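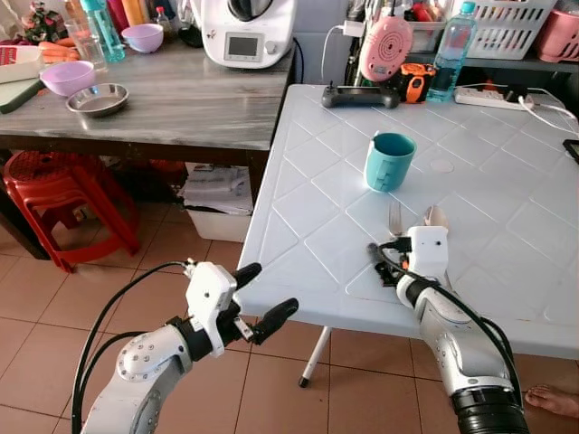 Isgate adopts house rules for kitchen robots

The Isgate home-help project has brought in a written code of practice for robots that work at the family table, and very welcome it is too. The code runs to 26 short points, and after a good many long evenings of discussion (and rather a lot of tea) it comes into use in June at all of the project's homes.

Cutlery first

Much of the early talk was about forks, as anyone who has laid a table with small children will understand. Under the new rules an arm must take a fork by its handle, keep the tines pointing away from any person, and move at the slowest setting until the fork has been put down.
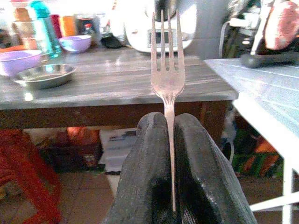
Keeping the worktop sensible

The second part, drawn up with the training firm Shearer, deals with food preparation. Slicers and other bladed tools are for people to use and people to put away, and an arm may not reach over one while somebody is working beside it. Bowls should be set within easy reach before a session starts, and cables checked from end to end - a dull job, but it takes only 8 minutes or so and everybody is glad of it afterwards. 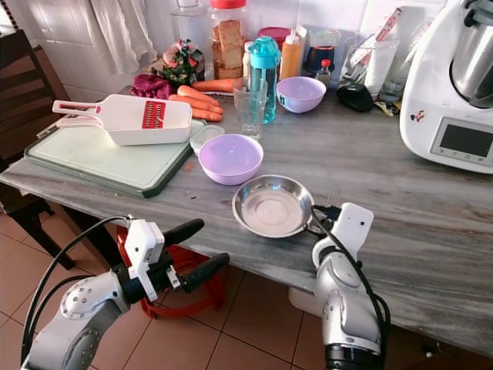 Where to get a copy

The full text is listed as Trustier note 2102 and can be had free from the Isgate office, either on paper or by email. Households already taking part will get theirs with the next newsletter. Comments are warmly invited, however small they may seem, and the first review will take place after two months.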